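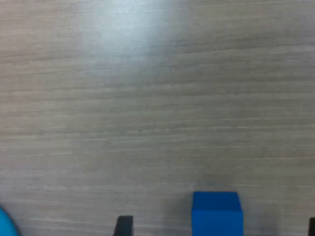

A blue cube between the fingertips of a robot gripper.

DILLEY, September 16, 2021 – Can a robot tidy the kitchen table yet? Not the whole table, says Iltus, but it's getting closer!

The Dilley workshop has now logged 1,543 pick-ups of blocks, cups and cutlery, and nearly 49 in every 50 went to plan. Folding tea towels is another matter (38 tries, two decent folds).

"I cheered at both of them," said project lead Dela Addo. "Blocks are where you learn to do dishes."

Trials on the shop floor at Gornska begin in May.

Media contact: Iddrisu Quansah, Iltus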